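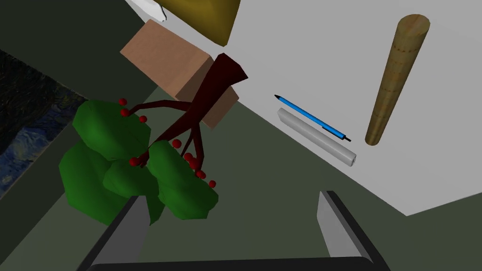

## Setting up the tabletop pick task in the simulator

For the club's second build block we work in simulation before anyone touches the real arm. This page takes you from a fresh login to a first scored run of the Pruko task, seen through the wrist camera. Plan on one session if your account already works.

You need:

- a lab account with the Lungu package installed
- the Kendholm scene pack, unzipped in your home folder
- 2 GB of free disk space
- a mouse with a wheel (the trackpad is miserable for this)

### 1. Load the scene

Start Lungu, choose **Open scene** and pick `tabletop_b` from the Kendholm pack. Switch the view to **Wrist**. You should get the two gray fingers at the bottom of the view with the white table beyond them. The tabletop comes in at a steep diagonal from this pose. Leave it that way, as the start pose is part of the task.

If the view is black, close the scene and open it again. The first load on a shared machine can take several minutes.

### 2. Set the seed

Open **Task > Settings** and type 482 in the seed box. Everyone uses the same seed for the first run so that scores can be compared. Press **Reset** after typing it. Changing the number without a reset does nothing.

### 3. Choose a target

Click the blue pen to make it the target. The name of the selected object shows in the side panel. The light gray bar lies right alongside it, so zoom in before you click. Teams that finish early can try the wooden rod next.

Leave the tree with the red berries alone for now. Its branches are thin, and the collision shapes for them are rough.

### 4. Write the approach

Open `approach.py` and fill in the three empty functions:

1. `above()` moves the gripper over the target with the fingers open.
2. `align()` turns the wrist until the fingers sit on either side of the barrel. The pen is at an angle to the camera, so read its heading from the object panel – don't guess it from the view.
3. `close()` brings the fingers together and waits for contact.

Keep the speed limit at its default. A run stops after 450 steps whether or not the pen has been lifted.

### 5. Run and save

Press **Run**. When it ends, save the log with your team name in front. My own first version took 41 tries before it lifted anything, mostly from mixing up degrees and radians in `align()`, so check that early.

Copy the log to the Plorkumholm folder on the club drive by 6 p.m. on the day of the session. Logs only – the scene files are large and we already have them.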